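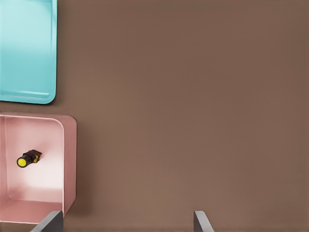
17 de mayo. Ensayo de la jornada de puertas abiertas

Sesión de prueba en simulación, en la sala Dogbe. Presentes: Melati Pelupessy, Afia Wumbei y yo. Nii Ansah se incorporó a media mañana con la gente de Pilberg, que venía a ver la demostración antes de decidir si la llevan a su encuentro de agosto.

Arrancamos con la configuración de siempre, sin tocar las ganancias. Tiempo límite por episodio: 31 segundos. Una de las visitas preguntó por qué el límite no es un número redondo. Viene de la versión antigua de Vudano y lo hemos ido arrastrando.
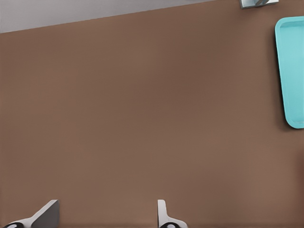

El guion para el público sigue siendo largo. Melati lo leyó en voz alta y pasó de los 20 minutos; queremos quitar la parte de calibración y entrar directos a la tarea. En la vista de pinza, con los dedos abiertos y la bandeja turquesa a la derecha, queda mucha mesa marrón libre y la gente de Pilberg no sabía adónde mirar. Propuesta: empezar con la vista general y pasar a la de pinza más tarde.

Pendiente: revisar el registro de los 7 episodios guardados y comprobar que el visor carga en el portátil de la entrada.

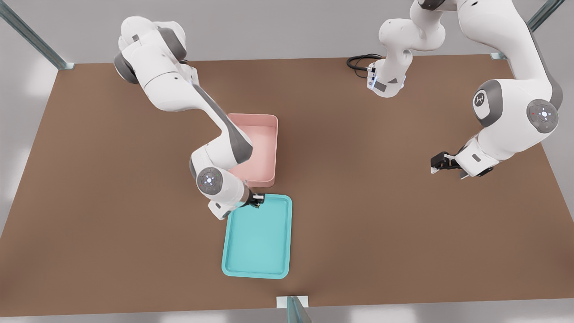

Adjoa Ofori respondió por la tarde que el orden de las vistas le parece bien, pero que ella dejaría la calibración, aunque sea en un minuto, porque los grupos de instituto preguntan siempre por eso. Pide además el guion corregido antes de imprimirlo.

Lo recorta Afia. Yo miro lo del visor.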